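Pludlow: phone typing slips, with their corrections

Hello, and thank you for stopping by. Pludlow is a collection of short messages typed by thumb on phones, each one paired with the message its writer meant to send. We put it together for people who work on spelling correction for small keyboards, and for anybody who is simply curious about what thumbs get up to when the rest of the person is looking elsewhere. It began as a side errand of the Manditz keyboard and grew, as these things do, until it needed a folder of its own and a page explaining it.

What's in the folder

There are 3,000 messages, contributed by 74 people. Of those messages, 2,005 have at least one slip in them and the rest are clean. Please keep the clean ones in if you are testing a corrector! It is very easy to build something that fixes every mistake and also "fixes" your aunt's street name, and the clean messages are how you find that out before she does.

The data comes as 2 files. messages.tsv holds the pairs themselves, and slips.tsv holds one row for each slip, with a pointer back to its message. Both are tab separated, UTF-8, with a header row and plain line endings.

Columns in messages.tsv

msg_id: a short code, stable between releases
typed: what came out of the phone, untouched
meant: what the writer told us they meant
hand: left, right, both, or unsaid
layout: the keyboard layout in use
note: free text, very often blank

Columns in slips.tsv

slip_id: a short code
msg_id: matches the code in the other file
kind: neighbor, doubled, dropped, swapped, space, or other
typed_span and meant_span: the stretch of text concerned, before and after

How the messages were gathered

Everyone typed on their own phone with autocorrect and the suggestion bar switched off. That was a bit of a trial for some of our friends, who had not seen their own raw typing in years and were rather shocked by it. They could write whatever they liked, and we asked only that they leave out full names, addresses and anything they would not want read aloud at supper. Afterward each person went back through their own messages and wrote out the intended version. We did not guess on anybody's behalf. Where a writer could no longer remember what they had meant, the message was dropped.

Rigoberto Zamudio wrote the little collecting page, Edileuza Miranda and Jiahui Xue did the labeling of slips, and Silvana Dantas read every last message looking for private details before anything left her laptop. If you find one she missed, please write to us first and hold off on opening a public issue.

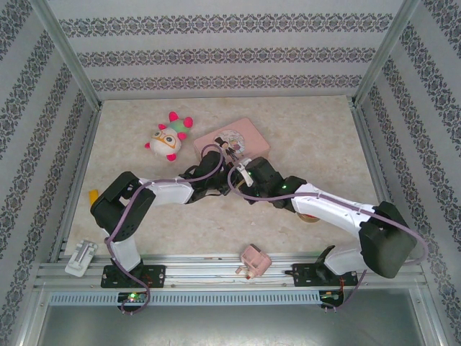
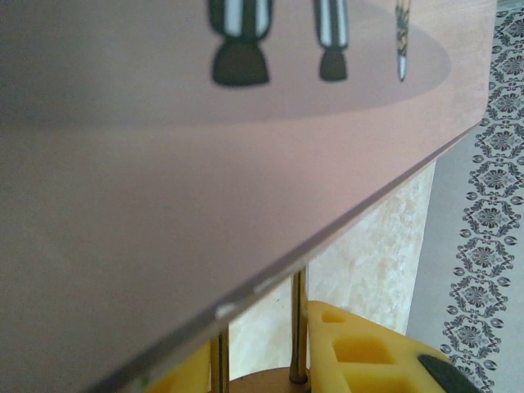
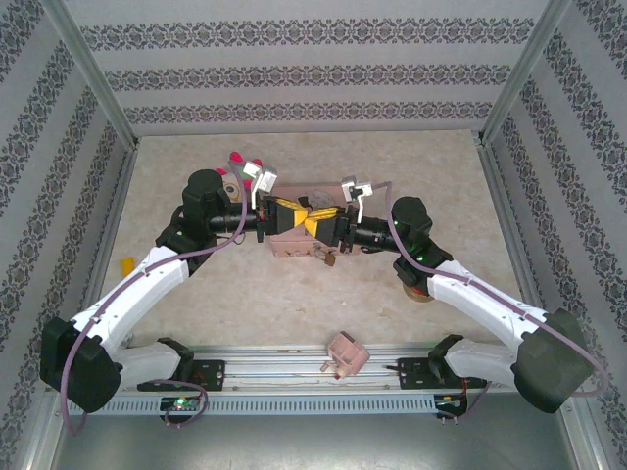 Hyphens gave us more arguments than any other character on the keyboard, partly because on many phone layouts you have to leave the letters to reach one. Most people just don't bother. We decided that a missing hyphen is not a slip unless the writer put one in their intended version, and in that case the whole joined phrase is treated as a single span. So if you were telling a friend about the yellow-and-black object between the two grippers in the last picture, and you typed "yelow and black" but meant "yellow-and-black", you would get one row in slips.tsv, covering all three words, with the kind set to other. Jiahui would have preferred separate rows for the lost letter and the lost hyphens, and she may well be right. We went back and forth on it for most of July and then picked one so that we could get on with the apostrophes.

Apostrophes follow the writer too. If somebody typed "dont" and told us they meant "dont", then it stays "dont" in both columns and there is no slip. The same goes for lowercase names, missing periods, and "u" for "you". Lots of people write that way on purpose, and correcting them would tell you about our taste more than their typing.

Kinds of slip, in a little more detail

neighbor: a key next to the right one was hit, as in "hime" for "home"
doubled: a letter came out twice when once was wanted
dropped: a letter is missing
swapped: two letters changed places, as in "teh"
space: a space was missing, extra, or landed inside a word
other: everything else, including the joined phrases above

When a slip could fit two kinds, we used whichever comes first in the list. It is a crude rule but it is easy to remember.

Things to be careful about

All of the messages are in English, though several writers speak another language at home and it pops up now and then. Those words are left as they are. The hand column is self-reported, and people do switch hands when they pick up a coffee, so please don't lean on it too hard. We did not record timing or touch positions, and we have no plans to.

The messages were typed by friends and friends of friends, so they lean toward dinner plans, lost keys and late buses. A corrector tuned only on Pludlow may be very good at "running late" and quite poor at a work email.

Getting started

Open either file in a spreadsheet if you just want a look around, but turn off automatic formatting first, or a few of the msg_id codes will be turned into dates. The script check_pairs.py reads both files and complains if a slip points to a message that isn't there. It needs nothing beyond a standard Python install.

Use and thanks

You may use and share the files for research or for your own projects, as long as you mention Pludlow and pass this page along with them. Please don't try to work out who wrote what. Corrections are very welcome, and it helps a great deal if you include the msg_id. Lucimara Conceição looks after the inbox and answers everything, usually in the evening.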